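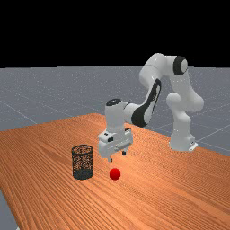 Zoi Andreadis wrote on the club board that her team lost a whole evening by tuning the grip before they had ever checked the approach, and she'd like everyone to do Section 3 in order this year. So would we! It's a fun one, and it goes fast once the first pick works.

Section 3. Your first pick and drop in Pomenine

Before you start: finish Section 2 and save your team file. You'll need the Ball and Basket world from the Dustomby starter pack.

1. Open Pomenine and load Ball and Basket. The arm, the red ball and the mesh wastebasket should all be on the table.

2. Press Reset. Do this every time, even if everything looks fine.

3. Open the gripper all the way, then move it to a spot above the ball. Stop there and save the pose as HOVER.

4. Orbit the view 90 degrees and look again. A gripper that seems lined up from the front is often a little behind the ball - nudge it and save HOVER again.

5. Lower the arm in small steps, close the fingers, and lift straight up.

6. Swing over the basket, stay well above the rim, and open the fingers.

Note: Play it back at half speed the first few times. You'll learn a ton from watching the wrist!

Caution: Don't drag the ball by hand while a program is running. The physics can jump and your log won't count for the Drerkley round.

Got 2 clean drops in a row? Save the log and go on to Section 4, where the ball starts in a new place each run.

Manual updated 6/23/19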